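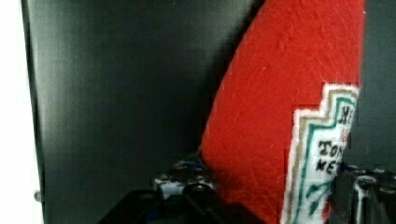
Red fabric against a dark gray panel.

The color laboratory at Vollia occupies the north side of a former yarn warehouse in Lulside. The windows on that side have been painted over. Cristóbal Gallardo has run the laboratory for 11 years, and the windows were his first request.

"Daylight changes all day," he says. "People think of it as the reference. It is a very poor reference. At nine in the morning and at four in the afternoon you have two different lamps, and you don't know the specification of either one."

Vollia matches colors for other companies. A customer sends a standard, usually a swatch of cloth or a molded chip, and the laboratory works out a recipe of dyes or pigments that will reproduce it on the customer's chosen material. The recipe then goes to whoever makes the goods. Gallardo trained as a textile chemist and moved into measurement when the dye house that employed him bought its first spectrophotometer and had no one to operate it.

I asked him to start with the basic problem of a match, and he objected to the word.

"Two samples never match. They match under a light, for an observer, at an angle. If a customer leaves out any of those, I write back and ask. Most leave out all of them."

The term for the first of these difficulties is metamerism. Two samples can have different reflectance curves and still look the same under one light source. Change the source and they separate. A navy jacket and navy pants dyed with different recipes may agree in the store and disagree on the sidewalk. Gallardo considers this the most common complaint in the trade and the one most often misdiagnosed.

"The customer says the dye has changed. The dye hasn't changed. The lamp has changed. If the recipe uses the same dyes as the standard you have a fair chance of the curves lying on top of each other, and then it holds under everything. But often I can't use the same dyes. The standard is cotton and the product is polyester, and those take different dye classes. So I get the curves to cross each other at a few points and I try to put the crossings where they do the least harm."

The software for this, a package called Dulell, proposes recipes ranked by cost and by predicted difference under several light sources. Gallardo uses it daily and speaks of it without warmth. It is reliable for pale and medium shades. For dark shades the predicted values drift. The model underneath it treats a colored layer as something that absorbs and scatters light in fixed proportions, and in heavy depths that treatment starts to fail. The laboratory keeps its own correction file for blacks, navies and deep browns, built up from past work. It holds roughly 1000 entries, each a dyed sample with its recipe and its measured curve.

"A new technician wants to trust the first proposal," he says. "I let them dye it. Then we look at it together. After a month they go to the file first."

Reds are a separate matter. The reflectance curve of a saturated red is nearly flat and low through the blue and green, and then climbs steeply. The position of the climb determines the hue. Shift it a little toward the shorter wavelengths and the red goes orange. Shift it the other way and it deepens and turns bluish. Small errors in dye strength, or in the wavelength scale of the instrument, show up in reds before they show up anywhere else.

"If I want to know whether an instrument is healthy I measure a red tile. White tells you whether it's clean. Red tells you whether it's in adjustment."

There is also temperature. Many red and orange pigments are thermochromic to a slight degree, so that a sample fresh from a drying oven gives a different reading once it has cooled. The laboratory conditions every sample before measuring it. Gallardo declined to say for how long, on the grounds that it depends on the material and that people who are given a single figure apply it to everything.

Surface is the other half of the work. Cloth with a raised pile reads differently depending on which way the fibers lie. On a fleece or a velour, the same piece brushed up and brushed down can differ by more than the tolerance the customer has asked for. The standard practice is to take several readings, turning the sample between them, and average. Vollia takes four, at quarter turns, with the cloth folded until no light passes through it.

"The folding matters more than people expect. A single layer lets the backing through. You measure the cloth plus whatever is behind it. I have seen two laboratories argue for a whole season over a pink, and one of them had a white backing tile and the other had a black one."

He would not name them. One of the two, he allowed, was his own.

Hard goods bring the question of gloss. An instrument with a sphere can include the mirror-like part of the reflection or exclude it. With it included, a glossy chip and a matte chip made from the same pigment give nearly the same result, and this is the right setting for checking a recipe. With it excluded, the glossy chip reads darker and more saturated, which is closer to what a person sees. Both settings are correct and they answer different questions. Orders that give numbers without naming the setting are, in his word, decorative.

Much of his recent work is for Chiang, a housewares firm whose range is sold in coordinated colors across plastic, glazed ceramic and cloth. The intention is that a cup, a plate and a napkin from the same line should sit together. Gallardo's view is that the intention is reasonable and that the tolerances first written for it were not. 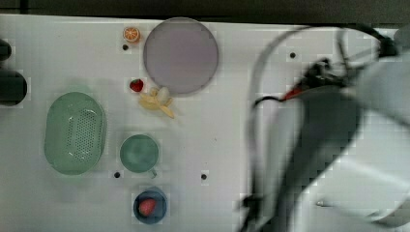 Plate, green cup, orange slice and strawberry on a white tabletop.

"They had one tolerance for all three materials," he says. "One number. A glaze comes out of a kiln. You don't steer a kiln the way you steer a dye bath. And the eye doesn't compare a plate to a napkin the way it compares a plate to a plate. There's an edge between them, there's a change of texture, there's food. You can be quite far off and it looks deliberate. Two plates stacked together, you can't be off at all."

The tolerances were eventually rewritten. Pieces of the same material are now held tightly to each other, and looser limits apply across materials. The grayed shades still cause trouble. A muted lavender or a warm gray sits close to the neutral axis, where a small error changes the apparent hue entirely. The error that would go unnoticed in a bright green will push a gray visibly toward pink or toward olive.

This is also where the choice of formula becomes a live issue. A color difference is reported as a single figure, delta E, calculated from differences in lightness, chroma and hue. The oldest formula in common use simply takes the straight-line distance in the color space. It is easy to explain and it weights all regions of the space alike, which the eye does not. Later formulas add corrections. The 2000 formula includes one specifically for near-neutral colors and another for the blues, where the earlier spaces are bent. Vollia reports by the 2000 formula unless told otherwise, and about half of its customers tell it otherwise.

"They have old records. If they change formula, the records don't compare. I understand that. I send both."

Does he trust the number?

"For rejecting, yes. For accepting, I look."

Looking takes place in a viewing booth with neutral gray walls and switchable lamps. The viewer wears a gray lab coat, as a bright shirt would reflect onto the samples. Samples are placed edge to edge with no gap. The viewer should be adapted to the booth before judging, and should not go from a saturated color directly to a pale one. Technicians are tested for color vision when they are hired and at intervals afterward. The lens of the eye yellows with age, and Gallardo, who is in his fifties, now hands the blues to a younger colleague.

"I can still see the difference. I put it in a slightly different place from where she puts it. The customer's buyer is nearer her age than mine."

The move to LED lighting in stores has made more work for the laboratory. The older fluorescent sources were unattractive but well documented, and a match could be checked against one or two of them with some confidence. LED sources vary in their spectra from one supplier to the next. Two lamps sold under the same color temperature may render a red quite differently. Gallardo asks customers to send him a lamp from the store. A few do.

Brighteners are the remaining headache. White textiles and papers often contain a fluorescent agent that absorbs ultraviolet and emits blue, so that the measured whiteness depends on how much ultraviolet the instrument's lamp puts out. That output falls as the lamp ages. The adjustment is made with a fluorescent standard, and the standard ages as well. Replacements for the laboratory's set were ordered in October and had been delivered by the time of my visit, but had not been released for use. The old and new sets were being read side by side.

On the bench by the door were the day's incoming standards, each in an opaque envelope. Customers are asked to send them that way. One had arrived in a clear sleeve, taped to the outside of the box, and had been set apart with a note requesting a replacement.

"It's a fluorescent pink," Gallardo said. "It traveled in the light. I can measure it very accurately. I just don't know what I'd be measuring."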